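Talk notes: What a small catering kitchen learns from a church supper
Raquel Frade, Undton Food Evening, Sunday session

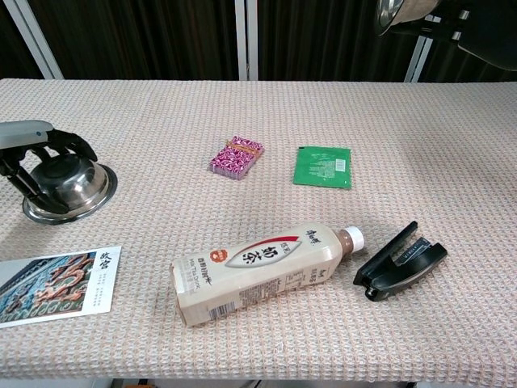
Slide 1. Steel bowl, upside down on the waffle cloth.

Opening
Thank the hall for the soup. Say who I am: I cook for Grullimach, we do lunches, funerals and the occasional wedding. Before that I worked four years under Leonilde Amaral, and a lot of what I say tonight is hers.

Tonight is about quantities. How much to make, how much to carry, what to do with the rest. Recipes are on the handout.

The supper
Tell the Koller Hall supper story. It was in November. We were told 300 people. The organizer had sold 400 tickets and expected a quarter of them to stay home. They did not stay home.

Pause here, people usually laugh.

We had cooked for 300 plus our usual extra. We fed everyone, but the last tables got smaller portions of the braise and more bread than I would have liked. Two complaints, both fair.

What went wrong: I asked "how many people?" I should have asked how many tickets were sold, and how many are kids, and what time the doors open. I now ask all of those on the first phone call. Read out the list from the handout, slowly, so people can write on it.

Portions
Do not read the whole table. Pick out rice, potatoes and meat.
Rice: weigh it dry. Never judge it by the pot.
Potatoes: people take more if they are roasted, less if they are boiled. Plan for that.
Meat: if it is sliced and served by staff, the count holds. If it is a buffet and the meat comes first on the line, it does not. Put salad and bread at the front.

Leonilde's rule was to hold back one full pan until the last table has been called. She would not let anyone open it early, including the person paying. I still do this.

Transport
Granlow boxes for hot food, and check the seals the day before. We lost a whole tray of gratin on a hill because I trusted a latch.
Load in reverse order. Dessert goes in the van first.
Label the ends of the boxes, not the lids – once they are stacked you cannot see the lids.
Carry a thermometer and a spare battery for it.

Money
Short section, skip if we are running late.
Last year we threw out $1,969 worth of cooked food. I know the number because we weighed the bins and priced what was in them. Most of it was rice and dressed salad. We now dress salad on site in small batches and the salad part of that has dropped by a lot. Rice is still a problem.
Someone will ask about donating leftovers. Answer: trays that stayed closed and hot, yes, if the pickup is arranged ahead. Anything that has been on a buffet, no.

Questions
Likely ones: deposits, allergies, how to price a funeral lunch. For allergies, say we keep a separate prep table and a written sheet for every dish, and offer to email the blank sheet.

Handouts are on the chair by the door. Collect the sign-up page before leaving and give the hall key back to the kitchen.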